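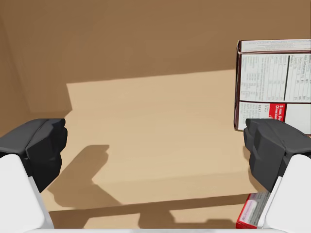
Light across a tan floor, brown wall behind.

Briver Roll-Up Sun Shade, Outdoor

The Briver shade hangs on the outside of the window and stops the sun before it reaches the glass. Inside blinds let the heat in first and then hold it in the room. For a west-facing window on a hot afternoon, an outside shade is the better choice.

The fabric is a knitted mesh that blocks 99 percent of direct sun in the Drurnum weave. The more open Ibarra weave lets in more light and more air, and you can still see the yard through it. Both are sold in sand, gray and dark green.

Sizes and weight
Width: 58 inches
Drop: up to 164 inches
Weight with brackets: 12 pounds

The shade rolls up on a cord at the right side. Left-side cords can be ordered at no extra charge. Two wall brackets, four screws and a pair of tie-downs come in the box. Masonry anchors are sold separately.

Roll the shade up in high wind. The tie-downs are meant for a light breeze and will pull loose in a storm.

To clean it, hose down both sides and let it dry fully before rolling. Do not use bleach.

Ships from our Prirkomstead warehouse. Orders placed before noon go out the same day, Saturday included. Returns are accepted on unused shades in the original carton. Custom drops cannot be returned.

Replacement cords and brackets are listed under Parts.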